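Search this site
Break room drawer cabinet – safety checklist with comments
Posted January 2018 | 14 comments | 6 shares 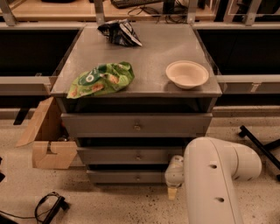

The drawer cabinet gets more use than any other piece of furniture we have at Brullwood, so it gets its own sheet, and I love how quick it is to run through. You need 10 minutes, a damp cloth, a flashlight and a trash bag. Start with the top and work down. Two crumpled snack bags and an empty bowl, like the ones on the gray top here, are a perfectly ordinary starting point, and the green bag hanging a bit over the front is exactly the sort of thing item 2 is for. Mark each item OK, FIX or ASK, and write something in the comment space even if it's only a word or two. The comments are the best part!

TOP SURFACE

1. Snack bags checked and thrown out if empty. [ ]
Comment: Feel inside before you toss. Half a bag of chips left open overnight brings ants, and we had plenty of those in July. If there's food left, fold it shut and clip it.

2. Nothing hanging over the front edge. [ ]
Comment: Anything over the edge can drop into an open drawer or get pinched when one closes. Foil bags are slippery on the floor too.

3. Bowls and cups moved to the sink. [ ]
Comment: Bowls left at a corner are the ones that get knocked by an elbow. Look for chips along the rim while you have it in your hand – a chipped bowl goes in the box marked ASK.

4. Top wiped, edges and corners included. [ ]
Comment: Run a finger along the sides. Crumbs love a corner. Check for anything loose or sharp as you go.

5. No heavy items stored on top. [ ]
Comment: Our house limit is 20 pounds. The old Resico water jug went over that when full, so it now lives on the counter and everyone is happier.

DRAWERS

6. All drawers pushed fully in when not in use. [ ]
Comment: Top drawer is the usual one! It only takes a small gap for a sleeve or a bag strap to catch. A gentle push at the knob does it.

7. One drawer open at a time. [ ]
Comment: This is the big one for me. Three stacked drawers all pulled out put a lot of weight in front, and a cabinet can tip. Please say it out loud to new people.

8. Each drawer slides without sticking. [ ]
Comment: Open slowly, all the way, then back. Middle one was dragging last time and turned out to have a napkin down the back. Great find, whoever pulled it out.

9. Knobs tight. [ ]
Comment: Try to turn each one with two fingers. If it spins, FIX it now. The short screwdriver is in the Lammers toolbox under the sink.

10. Inside of drawers clean and sorted. [ ]
Comment: Napkins and clips in the top, dry snacks in the middle, spare cloths in the bottom. No knives in any of them, please. No open food either.

FLOOR AND AROUND THE CABINET

11. Floor in front clear and swept. [ ]
Comment: Speckled floors hide crumbs beautifully, so use the flashlight held low. I was amazed what showed up the first time I tried it.

12. Cabinet sits level. [ ]
Comment: Press each top corner in turn. If it rocks, slide a felt pad under and check again.

13. Room to open every drawer and step back. [ ]
Comment: Chairs creep in over the week. Pull them out to the line of the counter.

BEFORE YOU SIGN

Replace clips if fewer than a handful are left. The last pack of 300 from Drandeck has gone fast, and I'm taking that as a sign people are closing their bags! Anything marked ASK stays out of use until it has an answer. Put the sheet in the blue folder, newest in front.

Initials: ______ Items marked FIX: ______

Comments (14) | Show most recent

"Did item 9 on every drawer in the building after reading this. Two loose knobs, both fixed before lunch."

"Can we add the trash can lid to the floor section? Ours sticks."
Reply: Yes, good one. It goes in as item 14 on the next print.

1,807 views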